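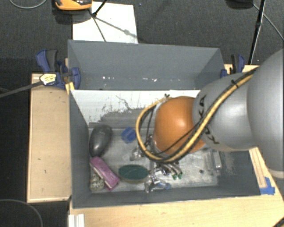

How I Pack Away the Winter Clothes (and Find Them Again)

Every year I tell myself I'll do this properly, and for a long time "properly" meant stuffing sweaters into whatever was empty and shoving it all in the attic. Then I moved to Elstead, into a house with no attic and one deep hall closet, and I had to get serious. I've now done it the same way several springs running and it works well enough that my neighbor Trefor Lougher asked me to write it down. So, Trefor, this is for you (and please give me back my label maker!).

I started this year on 2nd March, which was too early. We got a cold snap right after and I was digging around for my good scarf. Wait until you've gone 14 days without reaching for your heavy coat. That's my rule now.

What you need

Big rectangular bins with straight sides and lids that snap. Straight sides matter more than you'd think, because the tapered ones waste a ton of room at the bottom.
Old pillowcases or cotton sheets
Cedar blocks, if you like them
Index cards and a marker
A sweater comb or a cheap fabric shaver
Laundry stuff you already own

I don't bother with vacuum bags for anything wool or down. I did it once with a puffy coat and it came out looking like a pancake, and it took weeks on a hanger to get any loft back. For spare polyester blankets, sure, go ahead.

Step 1: Pull everything out first

All of it. Coat hooks, the basket by the door, the back seat of the car, that one chair in the bedroom. I make a heap on the bed so I have to finish before I can go to sleep. Mean, but it gets the job done.

Don't start folding yet. Just get it all in one spot, and check pockets while you're at it. I find tissues, mostly, and once a library card I had already paid to replace.

Step 2: Decide what's staying

I make a keep heap and a go heap, and I'm pretty strict. If I didn't wear it once all winter, it goes, unless it's for something like skiing or a funeral. Anything that itches goes. Anything I'm "going to mend" gets a safety pin through the tag and has until May. If it still has the pin in it by then, out it goes too.

My go heap usually gets driven to the thrift shop over in Trolville, on the same day if I can manage it. A bag that sits in the hall overnight has a way of getting unpacked again -- at least in my house, where people see their old hoodie sticking out and suddenly can't live without it.

Step 3: Wash it, even if it looks clean

I used to skip this. Please don't. Moths love skin oils and food spills, and a stain you can't see now can turn yellow by fall.

Wool sweaters: cool water, a little wool wash, a gentle squeeze, then flat on a towel. Roll the towel up with the sweater inside to press the water out. No wringing.

Down coats: front loader on gentle, then a low dryer with a couple of clean tennis balls. Mine takes three rounds before the clumps are gone. Keep going until you can't feel any lumps at all, because damp down in a closed bin smells like a wet dog and never quite recovers.

Hats and gloves: I toss the knit ones in a mesh bag. Leather gloves just get a wipe with a barely damp cloth and a night on the windowsill.

Then let everything air for a full day longer than you think it needs. I hang stuff off the shower rod, the door frames, everywhere. It looks ridiculous.

Step 4: De-fuzz and fold

Good time to go over the sweaters with the comb. I do it in front of the TV. Lay the sweater flat, pull the knit a little bit tight with one hand, and comb in one direction with short strokes. Elbows and under the arms are the worst.

For folding, arms in across the back, then in thirds from the bottom. Chunky stuff gets folded just once so it doesn't crease.

Step 5: Load the bins

Wipe the bin out and dry it. Line it with a sheet, with enough hanging over the sides to fold back over the top. Heavy things go on the bottom: jeans, thick cardigans, fleece. Lighter sweaters next, then scarves and hats in a pillowcase on top, where I can grab them if the weather turns on me.

Leave some air. I keep mine to 30 pounds at most, weighed on the bathroom scale, after I pulled something in my back trying to be a hero. If the lid bows up when you snap it, take something out.

Cedar blocks go in the corners on top of the sheet, so they don't touch the clothes. They lose their smell after a while, and a quick rub with sandpaper wakes them up.

Step 6: Label like you'll forget

You will. I write an index card for each bin and tape it on the short end, the side that faces out of the closet. Mine say things like "Sweaters, wool, mine" or "Snow pants + the ugly mittens." I also take a quick picture of each card on my phone.

Where to keep them

Somewhere dry and out of the sun. Inside the house beats the garage every time. If the garage is all you've got, put the bins up on a shelf or a couple of boards, and look in on them once in midsummer.

Boots get their own bin, stuffed with newspaper, salt wiped off with equal parts vinegar and water. I'll do a separate page on boots, there's a lot to say about boots.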